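Open day at the Skarnia mill, Plisau

I came to Plisau by the early bus, which takes 30 minutes from the railway station and stops almost in front of the mill. The open day is held once every year. Skarnia still makes flour here, mostly rye, and for one day they let visitors go up to all the floors.

At the entrance I paid 8 euros and received a paper cap for the hair. We were a small group, so it was easy to hear the guide, who spoke slowly and repeated the important words in English for me. The first floor was the loudest. The rollers run behind glass doors, and the whole floor trembles a little under your shoes. I liked it, but I was glad to go up the stairs — there are 2 flights, quite steep, so please wear good shoes.

Upstairs are the sifters, and next to them an old wooden elevator for grain which is no longer in use. In the corner they keep the old account books. One page was open at a delivery of 614 sacks, written with very beautiful handwriting. I stood there longer than I should, and I had to run after the group.

The part I did not expect to enjoy was the grain store. The guide talked for a long time about moisture, about beetles, and about mice, which were always the big enemy of a miller. In the past the mill had cats. Now every gap in the wall is closed, the doors have brushes at the bottom, and the floor is swept after each shift.

At the end there was bread from the bakery Vlad, with butter and salt, and coffee in the yard. I bought a bag of dark rye flour. The shop is also open on normal days, and in June they will have a baking course, for which you must write your name on a list at the counter.

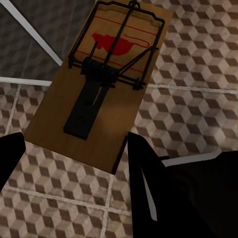

I wrote mine, and I hope there is still a place.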